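Re: [sim-club] Kitchen task, head view and where we are before December

From: Oana Ursu
To: sim-club list

Hello all,

I've left Pankaj's message quoted in the relevant places and answered underneath each part. Sorry it is long. If you only care about the entry deadline, skip to the end.

Pankaj Shakya wrote:
> Can somebody say what state the kitchen task is in? The wiki page
> still describes the old room with one counter. I would like to start
> the second-years on it but I don't want them learning a layout we
> are about to throw away.

The layout is settled. We are using the Kellurgate kitchen and it won't change again before the competition. It has the green tiles and the dark red counter, and you can see through the doorway to the next room. The wiki page is my job and I haven't done it. Please start the second-years on this one and ignore anything that mentions the old room.

What may still change is which objects are on the counter. Gitau has a list of the ones that load properly. If an object isn't on his list, please don't build an episode round it, even if it loads on your own machine. We lost most of a session to that last month.

> Also, how many good episodes do we have? The entry form asks for a
> number and I have seen three different ones.

We have 529 recorded and 78 of those have been checked by a second person. The form wants the checked number. The larger figure includes every run where somebody pressed record and then stopped to ask a question, so please don't quote it to anyone outside the club. The target is still 1000 recorded. I don't think we will reach it by December and I would sooner have more of them checked.

Checking goes like this, for those who have not done it. You play the episode back from the head view at normal speed, then again from the fixed view in the corner. You note the first step at which either gripper touches something, and the last step at which anything moves. If the two views disagree with the log, mark the episode as "look again" and leave it. Don't delete anything. Relu keeps the deleted ones as well, but getting them back is slow.

> Third thing. The new people find the head view very hard to drive
> from. Is it meant to lean over like that?

It isn't a fault in the viewer. The camera is fixed to the head, so when the head goes over, the whole room goes over with it. The body also takes up a lot of the bottom of the view, which is what most people complain about first.

I've put one in below so that we are all talking about the same thing. The left gripper has hold of the small green object and the banana is up on the box beside the knife.

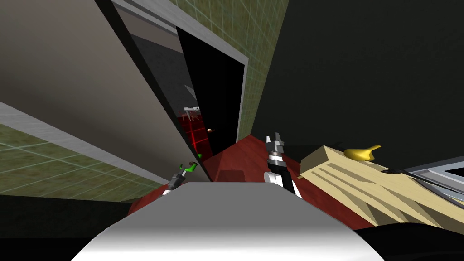 Catinca Ene replied to me on this already, off the list, and said I could pass it on. Her view is that we should stop letting beginners use the head view at all for their first few sessions. She would start them on the fixed view, get them used to which hand is which, and only then switch. She also says that people who learn on the fixed view reach too far when they change over, so they would need a session just for that.

I half agree with her. My worry is that the competition is scored from the head view, and we don't have many sessions left. If we spend the first few on a view that doesn't count, we may end up with drivers who are comfortable in the wrong place. Against that, two people gave up on the head view in the last intake and went over to the Wenditz group, and I would like to keep the ones we have now.

My suggestion is to do both in the same session — fixed view for the first half, head view for the second, same task and same starting positions. Pankaj, as you are the one teaching them, I'd like you to decide.

A few practical points for anyone driving from the head view:

Level the head before you reach for anything. There is a key for it (H on the lab keyboards) and it takes a moment to settle.

Move one arm at a time until you can tell without thinking which one you have selected.

Treat the knife as something to avoid for now. The scoring takes points off for knocking it, and there is no task in our set that needs it picked up.

If you get lost, stop. Pausing doesn't cost anything in practice and the log copes with it.

> Last thing, who is booking the machines? Twice I have come in and
> found Abreu being used for somebody's coursework.

Relu Hodoroagă is doing the bookings from now on. Abreu and Grorero are both ours from six in the evening until the building shuts. Before six they belong to whoever is sitting at them, and we can't do anything about that. Grorero is the faster of the two but it drops the fixed view if you leave it running overnight, so please restart it before you record. If you find somebody on either machine after six, be polite and show them the sheet on the door.

Gitau Makokha has asked me to add that the shared drive is nearly full. Playback videos are the cause. The logs are tiny and the videos can be made again from them at any time, so please remove your own videos once the episode has been checked. He will not remove other people's.

On the entry itself: the form allows 14 names and we have more members than that. I'd like to put down the people who are actively driving or checking this term, plus Gitau for the object work. If you want to be on it and you think I may have missed you, write to me and not to the list. If you don't want to be on it, the same applies. Being left off the form makes no difference to coming along to sessions.

I still need somebody to write the half page on method. It should say how we record, how we check, and what we do with the runs that fail. It can be dull. I can supply the numbers, and Catinca has last year's text if you want something to start from, though the part about the old room needs to come out.

I'll try to have the wiki page done before the next session. If it isn't there when you look, the object list and the starting positions are both in the "kitchen" folder on the drive.

Oana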